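asanka sikder
ok thread. why I quit tracking every single thing I eat, read, spend, sleep etc. long, sorry

1/ started in October two years back. one spreadsheet, just coffee money. by spring I had 11 tabs and a color code

2/ it eats small bits of your day. waiting on the bus, logging. in line at Herath, logging what I was about to buy

white table, white arms, small cream thing on the table in all three

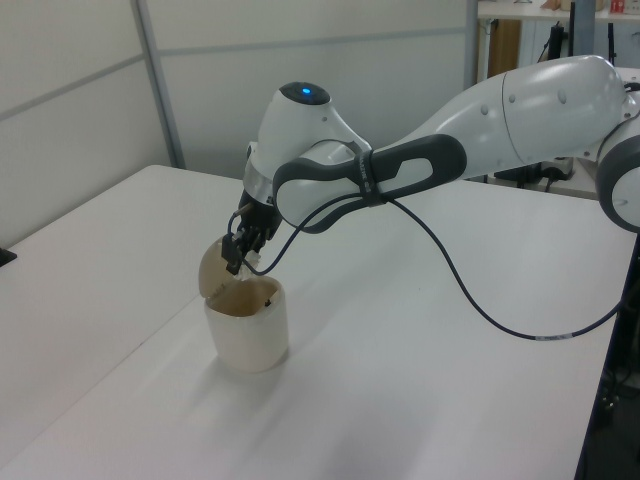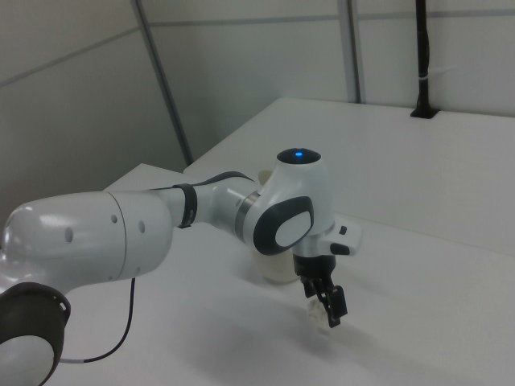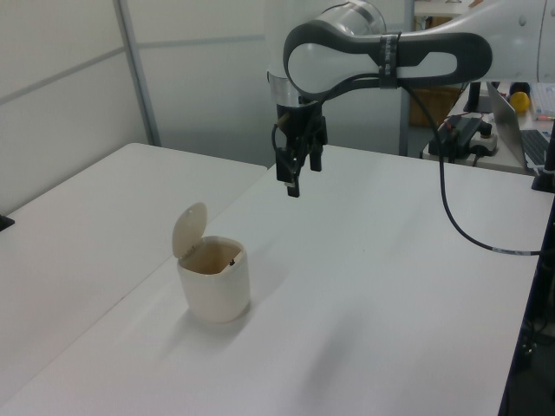
all the same table

3/ anyway. the numbers. I logged 2,628 things before I stopped. meals, bus rides, naps. I could tell you what I paid for a sandwich in a town I don't remember visiting

4/ 1,416 of those were food. more than half. and I never once looked back at the food tab except to add to it

5/ my sister asked what I learned and I said I spend more when I'm tired. she said yeah everyone does. two years of data for that

6/ tried apps too. Visum first. nice charts but it wanted a mood rating with every entry and I am not rating my mood over a bag of rice

7/ then Saseo, which pings you at 9pm if you havent filled in the day. muted it after a week. then felt bad about muting it. then opened it to check if it was mad at me

8/ the sleep tab was the worst one. I'd wake up at 4, work out how many hours I had so far, type it in, and be wide awake. slept way better once that tab was gone

9/ stuff I still keep: rent, bills, and one line a month for what's left over. that's it. takes me less time than making toast

10/ people keep asking about books. no I don't log books anymore. I used to pick short ones to get the count up - went through a whole shelf of over 200 page things I actualy wanted to read and skipped every one. reading a fat one now, no idea what page I'm on

11/ if you want to stop but can't, drop one tab at a time. start with whichever one you lie in. mine was snacks

12/ and don't export it all "just in case". I did, it's on a drive somewhere, I haven't plugged it in

13/ first couple weeks feel weird. I'd finish lunch and reach for the phone. kept a pen in my pocket for a bit so my hand had somthing to do, clicked it til my coworker moved desks

14/ few replies already saying tracking helped them get out of debt. great, keep going, that's a real reason. I didn't have one. I just liked filling in boxes

15/ someone asked for the template. it's gone but it was only date, thing, cost, notes. notes was mostly "ok"

16/ will be at Vimevent later this month if anyone wants to argue about this in person. I'll be the one not checking in on anything

17/ oh and the coffee tab, since 2 of you asked. yes I still buy the same amount of coffee. ok logging off, dinner's burning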